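Odds and Ends Swap, back at Kastby Hall

What a turnout in August! We passed on 897 bits and pieces in a single afternoon, and the toy corner was busy from the minute the doors opened (the puzzles went first, as they always do).

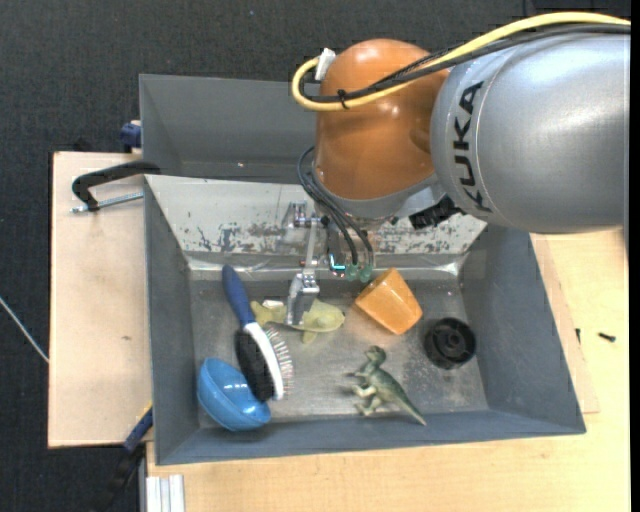 The next swap is on 20th September, from 2 until 5, and we'd love more of the small stuff – toy planes, dinosaurs, plastic cups and bowls, hairbrushes, anything clean that still has some life in it. Mixed boxes are very welcome, as half the fun is in the rummaging!

You can bring up to 10 items each, and you're free to take home as many as you like. Drop-off is at the side door on Massawe Road from noon. Tea and cake as usual – and more than enough tables this time!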